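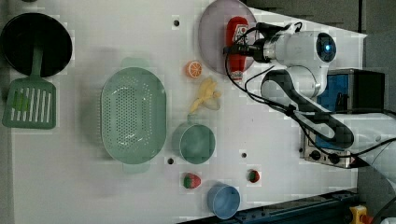

Gullham kitchen set — gripper and camera comparison

Readme, rough version, last edited 2019-08-15. Maintained by Kanchan Kaushik. Gripper notes by Glenys Heywood, tidied up a bit by me.

What this is

Overhead recordings of one arm handling toy food and kitchen stuff on a white table. Two grippers, two cameras, same object list. We wanted to know which pair to keep for the long collection run. Not a benchmark, please don't cite it as one.

Grippers

Rajput — two finger, the stiff one. Good on the ketchup bottle, good on cup rims. Poor on anything flat. Needs a slow close or the banana shoots off.

Nernska — softer pads, wider opening. Better on the round fruit. Pads pick up dust and go slippery, wipe them between sessions. Cable is too long, has to be looped at the wrist and still wanders.

Cameras

Stereo — the depth one, mounted overhead. Depth is OK on the colander and the cup, bad on the white table itself (no texture, what did we expect).

Plain color camera — also overhead, cheaper, sharper picture. No depth. Most of the labels were done on this one.

Objects

Frying pan, slotted spatula, oval colander, small green pot, lavender plate, blue cup, ketchup bottle, toy orange slice, banana, strawberries. Toaster oven stays at the side and is an obstacle more than a target. Not every object is on the table in every episode, check the episode sheet.

Runs

100 episodes per gripper. Each one is a single pick and place, 10 seconds cap on the grasp attempt, after that it counts as a miss. Start poses are jittered by hand so dont expect them to match between grippers.

54 episodes in the Nernska half have a late color stream. The lag is constant within an episode, the offset is in the notes column. Use it or drop them.

Occlusion

Main complaint about looking straight down. When the wrist goes over the plate you lose part of the plate and part of whatever is on it, and the long link hides a strip of table too. Affects both cameras. The labels mark an object as hidden only when none of it shows, partly covered still counts as visible. Glenys wanted three levels, we ran out of time.
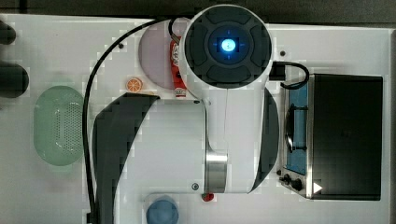 Can I train on both gripper halves together?

Mix them if all you need is object positions. For grasp prediction keep them apart — the closing widths are logged in differnt units and the conversion in the June export was wrong. Fixed in the current one.

Known problems

- Blue status light on the wrist blows out the color camera at high exposure. Lower it if you re-record.
- Banana and plate get confused by the auto labeler. Corrected by hand in the Rajput half, only spot checked in the other.
- Force readings drift over a session. Zero them per episode, first reading is before contact.
- Colander pick with Rajput is nearly always from the tab handle. The rim grasps mostly failed and we stopped trying them.
- Green on green. Small pot sitting next to the colander, segmentation merges the two sometimes.

Where we landed

Rajput with the Stereo camera for the long run. Nernska is nicer on fruit but the cable and the wiping cost too much time — may come back to it if we get a shorter cable made.

Todo

- redo calibration file for the color camera, current one is from before the mount got bumped
- episode sheet column names, half are abreviations only Kanchan understands
- add the spatula misses, they're logged but not exported
- ask Glenys for the pad thickness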